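ホーム　会社案内　事業内容　採用情報　お問い合わせ

プルレロについて

株式会社プルレロ（Plurero）は、贈答用の青果箱と食卓まわりの布製品を扱う卸売会社です。果物の産地と小売店のあいだに立ち、箱の選定、小ロットの手配、保管、出荷までを引き受けています。

創業時は布巾とテーブルクロスだけの問屋でした。取引先の青果店から「進物用の箱もまとめて頼めないか」と相談を受けたのが、現在の主力である紙箱を始めたきっかけです。箱の売上が布を上回ったのは創業から9年目のことで、今も両方を続けています。

現在の取扱品目は3781点です。内訳は紙箱と中敷きが最も多く、次いで布製品、袋、リボン、のし紙の順になります。いちご、さくらんぼ、ぶどうなど傷みやすい果物の箱は、深さと通気穴の位置を産地ごとに変えています。同じいちごでも、二段詰めにする産地と平詰めにする産地では必要な箱が違うため、初めてのお客様には粒の大きさと詰め方を先にうかがいます。

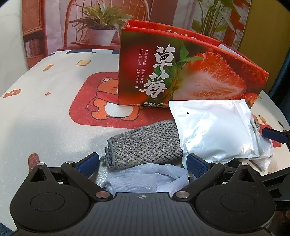
布製品は自社ブランド「シラリ（Sirari）」として販売しています。織りと縫製は協力工場にお願いし、検品と包装は本社の2階で行っています。白無地のクロスは定番として色番を変えずに作り続けており、数年前にお求めいただいたものの買い足しにも対応できます。飲食店向けには、寸法を指定した別注を40枚から承ります。

箱の印刷は「ライザー（Laizer）」という受注の仕組みで管理しています。お客様ごとに版と用紙の記録を残してあるので、再注文の際は前回の番号をお知らせいただくだけで手配できます。文字だけの一色刷りから写真入りの多色刷りまで対応し、海外向けの外国語表記もお受けします。外国語の文面はお客様にご用意いただき、当社では校正刷りの確認までを担当します。

お取引先は青果店、直売所、菓子店、旅館など445軒です。多くは近隣の県ですが、布製品は全国に発送しています。個人のお客様への販売は、直営の小さな店舗「ヒストヴィル（Histville）」で行っています。箱は1枚から、クロスは見本を広げてお選びいただけます。駐車場は店の裏に3台分あります。

出荷の締切は平日の午後2時です。金曜日の午後にいただいたご注文は翌週の発送になります。7月は中元の箱が集中するため、名入れをご希望の場合は前月のうちにご連絡ください。棚卸しの日は電話がつながりにくくなります。お急ぎでなければ、お問い合わせフォームをご利用ください。

シェア 40　コメント 0

会社案内　沿革　アクセス　個人情報の取り扱い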